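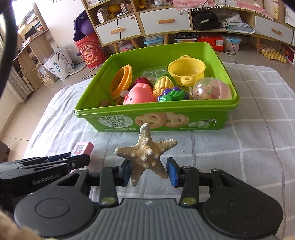

The case of the late left hand

If you were on the Arnwood channel last week you'll have seen a lot of capital letters from us. We found it! The fault that has been making the Barbier arms fumble their handoffs since the last training run has a cause and a fix, and you can start checking your own recordings today.

For anyone who joined after the spring: Stemetti is our tabletop tidying set, recorded with hand-held grippers around a green cookie box full of toys. People pick things up, put things down, and sometimes work with a gripper in each hand. The recordings go through Sendness for checking, and what passes is used to train the arms. The current set has 1,899 recordings, and 621 of them are two-handed.

Single-handed tasks have been going beautifully. Two-handed ones have not. Barbier would bring both arms in, the right one would close nicely on the toy, and then it would let go a moment before the left one had hold of it. Grapes on the floor. Corn on the floor. On one run the dried starfish went down between the table and the arm base, and when Sunee Panyasiri reached in for it the left arm was still finishing its close. She pulled back in time and nothing touched her, but we stopped all two-arm runs that afternoon and wrote it up as a near miss. More on that further down, please read it. 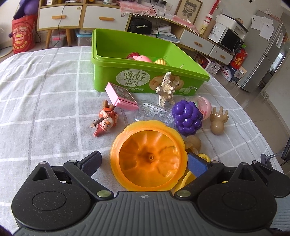

The orange pumpkin cup held in the jaws, with the green toy box behind it.

Our first guess was grip force, and we lost a good few days to it. We cleaned the finger pads, swapped a pair, tightened every screw on the jaw arms and ran the big hard toys again. All fine! Then Amna Kakakhel did what we should have done at the start and plotted the jaw opening from both grippers on one time axis, next to the video. In the good recordings the lines cross where the toy changes hands. In the bad ones the left line trails along behind, as if that hand were half asleep.

The left gripper's log was late. When both units are started from the hub, each takes the hub's time once and then counts for itself. If the left one was already switched on from an earlier take, our start script skipped that step and it carried on with its old count. Every take without a restart made the gap a little wider. The person doing the recording could never feel it, and the video looked perfect, so the arm was faithfully learning a handoff with the timing wrong.

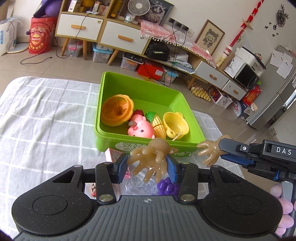
Soft toys hid the problem for longer than they should have. A rubbery thing gives and stretches, so a log that says "open" while the toy is still held doesn't look so strange, and Sendness has a generous tolerance for exactly that. Amna went back through the two-handed set with the tolerance turned off and came out with 109 bad recordings. They've been pulled. They haven't been deleted - the video is good, and she thinks most can be lined up again from the moment the jaws first move.

What's changed

The start script now sets the time on both grippers before every take, whether or not they were already on. If either one doesn't answer, recording won't begin and you'll get a red line in the terminal. Don't work around the red line. Power both units off, count to 10, and start again.

Sendness now compares the two jaw logs with the video at first contact and fails anything that drifts. It runs on new recordings by default. For older ones, run the recheck from the project page and send the report to Amna, even if it comes back clean.

And the near miss

Both Barbier arms were moving on their own schedules, and we had got used to treating "the right one has let go" as "it's over." It wasn't. From now on, nobody reaches into the arm area until the stop button is pressed and both status lights are steady. Dropped toys stay dropped. Sunee has moved the stop button to the front edge of the bench, where you can hit it without leaning over anything, and the arms now halt together if either loses the object.

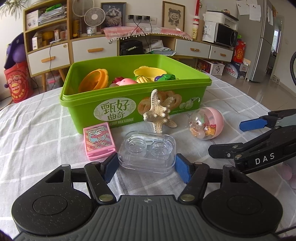

Blue finger pads on either side of the contact lens case, with the second gripper reaching in from the right.

Small clear things are next on the list. They're hard to see and hard to pinch, and we'd love more two-handed takes of them now that the clocks agree. If you have a free hour and a steady pair of hands, put your name on the Stemetti sheet. Two-arm runs start up again once the re-timed recordings are back in, and Sunee will post the time on the channel so you can come and watch - from behind the line!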